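Budget check before I order an arm for the kitchen rig

pancakelab
14 Jun 2026
We have a test kitchen to equip before December and I keep going back and forth. The Stero arm comes with two years of support. The Komenum one is $800 cheaper, but the gripper is extra. Has anybody here lived with either?

ohmlette
Price the gripper first. Mine was $300 on top, and then the mount. 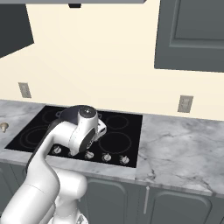 My money question is reach, and I'd sort that out in simulation before paying anybody. Spend a week or so dragging the base around and see what the arm does. With a pan sitting toward the back of the cooktop, the forearm goes right over the front left burner to get there, and I would not want a flame under that – so think about which side you mount on, or budget for a longer arm.

bracketfan
Disagree, sort of. Sim is great for reach but it won't tell you what grease does to a wrist joint. I'd put the money into a cover and a spare gripper.

pancakelab
Ugh, so both? I hadn't even thought about the burners. Does Zudon still sell covers?

ohmlette
They do, but mine took seven weeks to ship. Order early! And I still say sim first, it costs you nothing but evenings.

bracketfan
Evenings aren't free either – but fine, check the reach, then buy the cover.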